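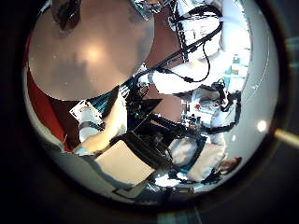

Flivuslow: progress report to the Jemal Fund
Submitted by Gremari, 17 March 2021
Period covered: from the start of the grant to date

Where we are

We are really pleased with how this first stretch has gone. When we wrote to you in the application we said we wanted a proper room at Livance where donated glassware could be checked, wrapped, boxed and sent out again to people setting up home, and we now have one. It is in use, it is getting better every week, and the glasses are going out in a state we are proud of.

You asked in your last letter for more about how the work is done and less about the paperwork behind it, so most of this report is about tables, tissue paper and boxes. We hope that is what you meant!

The figures for the period are these. We have wrapped 246 pieces of glass, mostly tumblers and cups with a smaller number of jugs. They went out in 44 boxes. Breakages reported back to us by the people receiving them came to 10, and we say more about those below. The tissue paper budget is underspent by £100.

The room

The biggest change since we started is the move to round tables. We had planned on long benches against the wall, and we had even priced them, but a round table came to us free with another donation and we tried it for a week while we waited for the bench quotes. We never went back to the quotes. People can come at a round table from any side, there is no end seat that gets everything piled on it, and when the wrapping is done you can turn the finished things to the person boxing without having to reach across anybody's work.

The smooth tops have been a pleasure too. Grit is the enemy of a clean glass, and on a smooth surface you can see every speck (sometimes more specks than you would like) and one wipe with a cloth deals with it. We did wonder about the tops being slippery and asked everyone to tell us if a glass slid. So far we have had no reports of it.

Lighting was on our list of worries in the application. The overhead lights are strong enough to check rims by. They do put a bright patch on the table, and we have learned to turn this to our advantage: hold the glass over the bright part and a chip shows up straight away. We would still like one softer lamp for the end of the day and may come back to you on that.
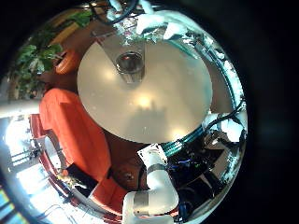
Wrapping takes longer than anyone expects, and we got our timings wrong in the application. We had allowed for a quick twist of tissue around each glass. What works is slower. One sheet is crumpled and pushed inside, a second is laid flat, the glass goes on its side at the corner of the sheet and is rolled over once, the sides are folded in, and then it is rolled to the end. Thick-based cups are wonderfully forgiving and everybody starts on those. Stemmed glasses get an extra sheet round the stem before anything else happens.

The tissue itself deserves a paragraph. We began with newspaper, which is free, and stopped after the first deliveries when the ink came off on the glass and people had to wash everything before they could use it. Plain white tissue costs more but it leaves nothing behind, and it can be used again. Crumpled sheets are better than new ones for stuffing, so we keep them, and the habit of dropping them at the edge of the table within easy reach has stuck even though it looks a bit of a muddle by the afternoon. Reusing them is where most of the underspend comes from. With your agreement we would like to put that £100 towards cardboard dividers.

Breakages

All the breakages came from the early boxes, before we had dividers of any kind. We were filling each box to the top and relying on the tissue to keep the glasses apart, and it was not enough once the boxes were stacked in a van. We now stop short of the top, pad the gap, and stand the glasses upright with the heavy ones at the bottom. We have also started cutting dividers by hand from flat card. They are rough and ready, but there have been no breakages reported since, and we are delighted with that.

We replaced everything that was broken from our own shelves, at no cost to the grant.

What people have told us

We put a short slip in each box asking what would have made it better. Plenty came back, which surprised us. Several people asked for mixed boxes with a jug in, so we do that now when we have the jugs. A few asked us to write on the outside which way up the box goes, and we felt rather silly that we had not thought of it. One said it was like opening a present, and that slip is pinned up over the sink.

We also heard that some of the boxes were too heavy for one person to carry up stairs. From now on no box goes out unless whoever packed it can lift it comfortably on their own.
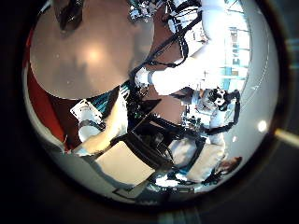

Still to do

Floor space is the thing we most need to sort out. The room has to share itself between the tables and a good deal of other equipment, and on busy days it is a squeeze to get a full box from the table to the door. We are going to mark a walkway on the floor with tape and keep it clear from first thing in the morning. We are also looking at fixing shelves higher up the wall for flat boxes, which at the moment lean against whatever is nearest and fall over.

Washing up is the other slow point. Glasses have to be fully dry before they are wrapped or the tissue sticks, and we only have draining space for a small batch. A second rack would help a great deal and can be met from the equipment line you have already approved, so there is no extra request here, only a note that it will appear in the next set of accounts.

By July we want to have written down the whole method, from checking rims to closing the box, on a single laminated sheet that can live on the tables. We have a draft. It currently runs to three sheets and everyone has a favourite bit they refuse to lose, so there is some cutting to be done.

We would also love to start on crockery in the same month. Plates need different boxes and are packed on edge, so we would like to run a small trial first and send you the results before buying anything in quantity.

Decisions we need from you

Please let us know whether the £100 can be moved from tissue to dividers, and whether you are content for the crockery trial to go ahead within the present budget. A short email is fine for both. Copies of receipts for tissue, cloths and boxes follow separately by post.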